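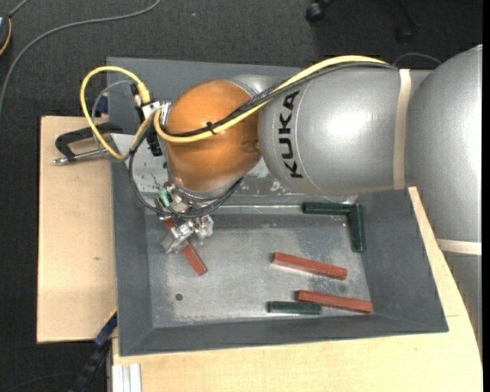

I've had the Cilstead label maker for 11 months now, which feels long enough to say something fair about it, and I'm happy to report that I still like it very much (my spice shelf has never looked so grown-up!). It runs on four AA batteries and I've changed them once. The keys are small but they have a nice firm click, and the cutter on the side goes through the tape cleanly, provided you squeeze it all the way.

My one real grumble is the margin. It leaves a wide blank strip before every single word, so you end up trimming with scissors or wasting tape, and the tape isn't cheap. I buy the Tak refills, which fit fine and curl a bit less on glass jars than the ones in the box did.

By my tally I've printed over 266 labels, on everything from seed packets to the fuse box, and the only ones that peeled were in the freezer. Buy the freezer tape for those. Four stars from me, and a fifth if they ever fix that margin.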